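Flomeo Community Wiki
@flomeowiki
16 Jan 2025

The editors of the Flomeo Community Wiki wish to inform readers of changes to the character pages, which take effect with today's update. The details are set out in the posts below. (1/12)

The playable roster now stands at 21 characters. Each has a page of its own, and the old combined page, "Pilots and Drifters", has been closed. Links to it will redirect to the roster list. (2/12)

The page for Pascu has been rewritten in full. Earlier versions mixed the account given in the game with material from the cancelled comic. The two are now kept in separate sections, and the comic material is marked as such. (3/12)

Readers have asked which account of Pascu's exile from Ploldale should be treated as correct. The wiki follows the in-game text: Pascu left the moon after the salt harvest failed and was refused entry on return. The comic's version, in which Pascu was sold to a circus, remains available under "Other versions". (4/12)

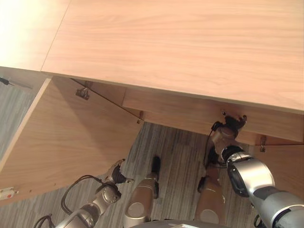
Voice lines are now listed in the order in which they are stored in the game, with the trigger for each line beside it. Pascu has 100 lines at present, including the unused set from the September patch. Editors are asked not to sort these by hand. (5/12)

Our thanks go to Traian Nedelcu, who checked every line against the current version of the game and corrected a long-standing error in the taunts. The line formerly given as "Mind the gulls" is "Mind the hulls". (6/12)

A reminder on spelling. The tavern on Ploldale's night side is the Tundton, with one "d" in the middle. "Tunddton" appeared on a loading screen in an early build and has been copied widely. It should not be used in page titles. (7/12)

Pages on skins will no longer carry backstory unless the game itself supplies it. The biography of "Admiral Pascu" was written by a reader as a contest entry and has been moved to the fan works section with the author's consent. (8/12)

Ability figures are to be taken from the live game only. Test server figures may be noted on the talk page. Three pages were locked last month after repeated changes to the cooldown of Brine Hook, and they will be reopened once the next patch has been released. (9/12)

Abilio Montoya has taken over the map pages and will be glad to hear from anyone holding clear notes on the first Ploldale layout, before the lower cannon was moved. Please write to him through his talk page and state which build the notes refer to. (10/12)

Known faults: the search box still returns the closed combined page, and the table of team colours does not display properly on some phones. Both have been reported. There is no need to report them again. (11/12)

Requests for changes to any character page should be made on the talk page of that character. Requests sent as replies to this thread will be read, but they cannot be logged. (12/12)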